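Wheel Truing and Spoke Tension on Used Commuter Bikes
Project report, second-year workshop module
Corthorpe, 9th June

1. Why we chose this topic

Our group had to choose one part of the bicycle and study it during the spring term. Most groups chose brakes or gears. We chose the rear wheel, and more exactly the spokes, because three of us ride old bikes to class and all three have had a broken spoke on the drive side. We wanted to know if a simple tension check can find a bad wheel before a spoke breaks.

The bikes came from the Drekimgate repair shop, which lets students work on its stock of used city bikes before they are sold. The shop gave us two models to work with, the Bonum and the Morris. Both have a steel frame, a seven-speed cassette and rims for rim brakes. The Bonum has a double-wall rim and the Morris has a single-wall rim. For us this was the most interesting difference.

2. What we measured

For each rear wheel we measured the sideways movement of the rim (lateral runout), the up and down movement (radial runout) and the tension of every spoke. The tension was read with a hand-held meter that belongs to the workshop. The meter gives a number on a scale, and then you must look in a table to change this number into a force. It took us a long time at the beginning. Later we knew the most common values by memory.

In total we took 633 spoke readings. In this number we also count the repeat readings, which we made when two members of the group did not get the same value. We did not throw away any reading, even if it looked strange, but we marked the strange ones in the margin of the notebook.

One mistake should be told here. In the first week of May we held the meter near the crossing point of the spokes on some wheels, and the values came out too high. We repeated all these wheels with the meter held in the middle of the free part of the spoke.

3. How we trued the wheels

After the first measurement we trued each wheel in the stand. We started with a drop of oil on every nipple and waited before turning anything. Old nipples are often stuck, and if you force them the corners become round. We never turned a nipple more than a quarter turn at one time. Sideways errors were corrected first in small steps, then the round shape, then the sideways errors again.

Between the steps we pressed the spokes together in pairs by hand. This is called stress relieving. The wheel makes small cracking sounds when the twisted spokes turn back, and after this it often needs a little more truing.

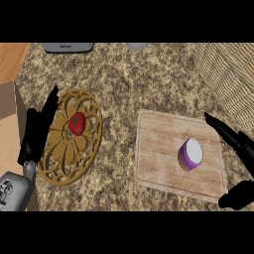
The shop at Drekimgate remarked on our draft that we had been too careful in this part, and that with a single-wall rim it is faster to loosen everything and start from zero when the tension is very uneven. We tried this method on one Morris wheel. It was faster, but the result was not more even than before, so we went back to small steps for the others. It is possible that a person with more practice would get a different result.

4. Results

The Bonum wheels were closer to true when they came to us. Their spoke tension on the drive side was also more even. On the Morris wheels we often found one very tight spoke beside a very loose one, and the rim still looked straight. This surprised us. A wheel can look good in the stand and have bad tension, and a rider who only looks at the brake pads will not notice it.

After truing, every wheel could run between the pads without touching. We then rode one bike of each model on the river path, nearly 275 kilometers for the two bikes together, and measured the wheels again. The Bonum wheel had almost not changed. The Morris wheel had lost tension in several spokes on the non-drive side, and the rim had moved a little to the right.

5. Problems and limits

Two bikes on the road is a very small test. The riders did not have the same weight, and the Morris was also used for carrying books in a rear bag. We cannot say how much of the change comes from the rim and how much from the load.

We also did not know the history of the wheels. Some had spokes of different brightness, so it seems they were repaired before — maybe more than one time.

6. Further work

Next year's group could start with new spokes in both rims and put the same load on each bike. We would also like to see a check after the first week of riding, and a second one at the end of the term. The notebook with all readings is in the workshop cabinet, on the shelf with the truing stands, and the conversion table is glued inside the cover.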